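Moving Soft Food: Plating Steamed Buns Without Ruining Them

Project report, Practical Food Studies
Submitted by Vangelis Sarantis
October 31, 2022

We use cookies to improve your experience on this site. By continuing to browse you accept our cookie policy. Accept | Manage settings

1. Why buns

The assignment was to pick a small kitchen task that people do badly and find out why. Other groups in the class picked knife skills and bread. I picked getting steamed buns out of the steamer and onto a plate, mostly on the strength of having wrecked a great many of them at home.

A steamed bun has a thin, smooth skin that is pleasant to look at and almost impossible to handle. It sticks to whatever it was cooked on. It dents if you squeeze it and tears if you pull it. My aunt, who makes them well, has never been able to explain how she gets them out whole. Her full set of instructions is "take them out," and I did not feel I could cite that.

The question for the report was simple enough: does the tool matter, does the waiting matter, or is it all in the hands?

2. Setup

All the work was done on one table pushed against a wall, with an electric steamer at one side and a plate at the other. I kept the plate close. In the first week I had it on a counter across the room and learned a good deal about gravity, none of which belongs in a food report.

The buns were frozen ones from Chatzigeorgiou, the grocery on Skundovgate, plain and unfilled. I considered making my own dough and was talked out of it by my instructor, who pointed out that I would then be testing my dough. She had tasted my dough in February.

Three buns went in per batch. The basket could take more, but buns swell as they cook, and two that have grown together are a different problem with a different report attached. I ran 18 batches over 7 sessions, leaving out one that boiled dry while I was looking for a pen.

3. Tools

I compared a pair of metal tongs, bare fingers and a white plastic utensil that came out of the shared drawer. The drawer is labeled Florkar, for reasons lost to history, and holds everything that has no other home. Bare fingers were dropped after the first session. The results were good and the language was not.

The metal tongs gripped well and left two neat dents in every bun, like a very polite bite. The plastic one was slower. It had to go down into the basket between the buns and be worked under one edge before anything could be lifted, and it took me several batches to stop poking the neighbors.

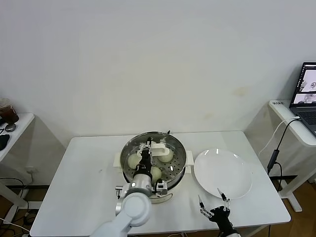 Figure 1. Three buns in the steamer basket, with the white plastic utensil among them and the plate still empty.

The bun nearest the front was always my first target, for no scientific reason. Once it was gone there was room to come at the others from the side, and they lifted more cleanly. When I began with one toward the back, I tended to drag the utensil over the front bun on the way out and leave a crease.

4. Waiting

Cookbooks disagree on whether to take buns out at once or let them rest with the lid off. I tried both. Straight out of the steam, the skin clung to the basket and often left a patch of itself over the holes. After six minutes with the lid off, most buns let go with one push. Left much longer they let go beautifully and tasted like a bath sponge.

Resting made more difference than the choice of tool. This was a little disappointing, as I had written most of the section on tools by then.

5. The plate

Buns set down on a dry plate stuck to it, which moved the whole problem one foot to the right. A small square of parchment under each bun fixed this. So would parchment in the basket, as every person who has read a draft of this report has told me. I left it out of the basket on purpose, to keep the sticking in. I use it at home now.

6. Problems with the method

I graded the buns myself, as whole, marked or torn, and my idea of "marked" got more generous as the sessions went on and I got hungrier. I also improved with practice, so the later batches look better whatever tool they used. Mixing up the order of the tools would have helped. A second grader was recruited from the Cusungate dorm, but he ate the samples before recording them.

7. Findings

Rest the buns with the lid off. Use something flat, start where there is room to work, and put paper under them. My aunt has read this section and says that is what she told me.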